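Before we sign for a second arm

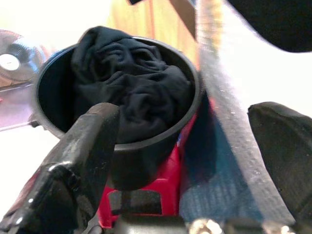
Reading time: 2 min

Print | E-mail

The quote from Doležal came in August and I have been sulking over it ever since. It covers one arm, two grippers, a stand and a support plan that costs more per year than my car did. Jozefína is keen. I'm the one who has to find the money, so I'm less keen.

My trouble is with the sales sheet. It gives a cycle time for boxes. Boxes are easy! What we need handled is cloth, crumpled up in a round tub, some of it above the rim and some of it well down inside. A gripper finger has to get past the rim before it can do anything useful, and the sheet has no line for that.

Then there are the extras. Spare fingertips are sold in packs of 12, and Jellgate wants 14 weeks to deliver them. The Manano rep told me we'd "barely notice" the wear. I asked him to put that in writing and have heard nothing back.

Pleltis will rent us the same class of arm for six months, with two service visits included. It works out dearer per month – I've done the sums twice – but we can hand it back. Jozefína calls that throwing money away. Perhaps it is. I'd still like to see a full tub emptied, our cloth and our tub, before anyone asks me to buy anything.

I've asked all of them for a trial on those terms. One reply so far, and it was a brochure.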